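Prakier Soporte > Servidores > Incidencia cerrada

El servicio de copias no arranca tras reiniciar el servidor

Abierta por: Salvador Salgado
Asignada a: Adom Fiadzo
Prioridad: media

Salvador Salgado escribió:
Después de actualizar el núcleo y reiniciar, skilero-backup se queda en estado "failed". Si lo lanzo a mano con systemctl start funciona sin problemas. El directorio de destino es /mnt/briltis, un recurso NFS declarado en fstab. En el journal solo veo esto:

skilero-backup.service: Failed with result 'exit-code'.
destino no disponible: /mnt/briltis/fotos

He subido el tiempo de espera a 72 segundos y sigue igual.

Adom Fiadzo respondió:
Parece que el servicio arranca antes de que el recurso esté montado. ¿Puedes pegar la salida de systemctl cat skilero-backup y confirmar que los archivos se leen bien una vez montado? Con abrir uno cualquiera de /fotos es suficiente.

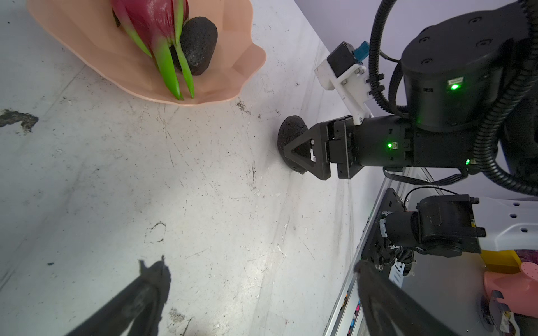

Adjunto 1: cuenco con una fruta del dragón

Salvador Salgado escribió:
Se lee bien. La unidad solo tiene After=network.target, nada sobre el montaje.

Adom Fiadzo respondió:
Entonces es eso. Ejecuta systemctl edit skilero-backup y añade:

[Unit]
RequiresMountsFor=/mnt/briltis
After=network-online.target
Wants=network-online.target

En fstab añade _netdev a las opciones del recurso. Luego systemctl daemon-reload y reinicia.

Salvador Salgado escribió:
Hecho. He reiniciado tres veces y el servicio ha arrancado en todas. He dejado el tiempo de espera en 16 segundos, como estaba.

Estado: resuelta, Dec 22, 2021

2 comentarios internos · 3 veces compartida

Incidencias relacionadas
- El contenedor pierde el volumen al actualizar la imagen
- Permisos incorrectos en un recurso NFS compartido
- Rotación de registros en Skilero

Contacto | © 2021 Prakier | Volver arriba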